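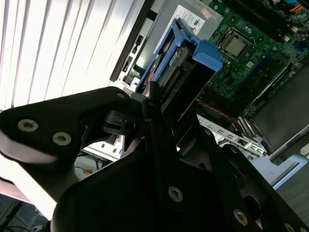
**Running a civic commemoration - notes for session 6**

Read these alongside the Kelalholm order of service you were given last time. Bring both to the workshop.

## 1. What the council is responsible for

A remembrance or memorial event in a small town usually has two owners. The council owns the ground, the road closure and the public notice. The service itself belongs to whoever has always run it, often a veterans' group or a church. Problems start where the two meet, so write down who decides the following:

- start time and the order of wreaths
- who speaks, and for how long
- what happens if it rains
- who can call the whole thing off

At Kelalholm the last of these was left blank until the year of the gale. Vibeke Baldursdóttir, then events officer, had to ring four people at 5.30am before anyone would say yes or no. The plan now names one person and one deputy.

## 2. Notices

The public notice should go out three weeks ahead and again in the final week. Put the assembly point and the assembly time first. Background about the day can go at the end or be left out.

Give separate times for people marching and people watching. If there is only one time on the notice, everyone will come at that time and stand in the wrong place.

Say where the accessible viewing area is and how to reach it once the road is shut. "Accessible parking available" is not enough on its own.

## 3. Numbers

Kelalholm plans for 3000 at the main service in April and far fewer at dawn. The town hall is the wet weather venue and its licensed capacity is 729, seated and standing together. You can see the difficulty. Options discussed in class:

1. Ticket the hall. Unpopular, and slow at the doors.
2. Reserve seats for marchers and families, and relay the sound to Maddocks Square.
3. Hold the service outdoors regardless and shorten it.

The council uses option 2. Ívar Ragnarsson's paper (in the reader) argues for option 3 and is worth reading for the section on older marchers, even if you disagree with him.

## 4. Road closures

Closing Allis Street affects 67 properties. Each gets a letter, including the flats over the shops, which were missed in the first draft of the plan. The Bemau bus is diverted by the river and the stop outside the library is not served until the road reopens.

Emergency access has to be kept on one side throughout. Chairs creep into it - walk the line again ten minutes before the start.

## 5. Wreaths and precedence

Set the order in writing and send it to every group laying a wreath. Late requests go at the end of the list. Valentin Tănase's template is fine for this, but change the wording on page two, as it assumes a mayor.

Leave a gap in the order for members of the public.

## For the workshop

Draft a one-page notice for a service of your own choosing, and a wet weather plan to go with it. Boonmee Nilsuwan will take the first group and Vilho Toivonen the second. Bring two printed copies.

Reading: Ragnarsson, all of it; the Kelalholm plan, parts 2 and 4.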